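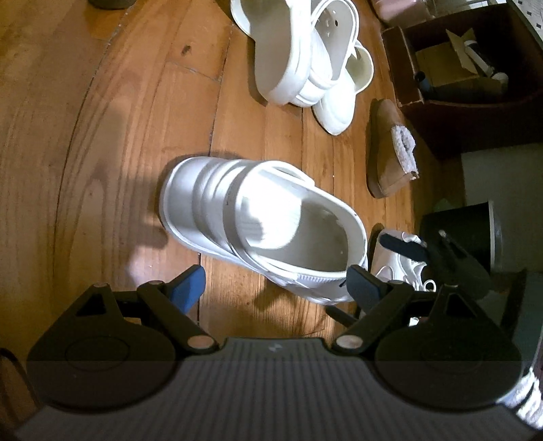
On nous demande encore si le glacier de Hakell a vraiment reculé de 237 mètres. Oui, selon nos relevés, et il faut continuer les mesures - d'où cet appel.

APPEL À PARTICIPANTS - suivi glaciaire, secteur Druseck

Cherchons 14 personnes pour la campagne de cet été. Pose de balises, photos depuis les points fixes, relevé du front. Pas besoin d'être glaciologue, mais bon pied obligatoire : refuge à 2485 m, plus de 224 balises à contrôler sur la saison.

On fournit : crampons, casque, GPS, repas au refuge. À votre charge : trajet jusqu'à Prusen, assurance montagne, chaussures rigides (pas de baskets svp, on refuse au départ).

Sessions de cinq jours, départ 6 h du parking de Prusen. Formation corde + saisie des données la veille au soir, présence indispensable.

Mineurs : non, désolés. Chiens non plus, zone protégé.

Pour s'inscrire - formulaire en ligne sur le site du projet Ticona, avant fin février. Indiquer taille de chaussures, expérience en montagne, deux sessions au choix. Réponse courant mars. Les inscrits de l'an dernier doivent refaire un dosier complet.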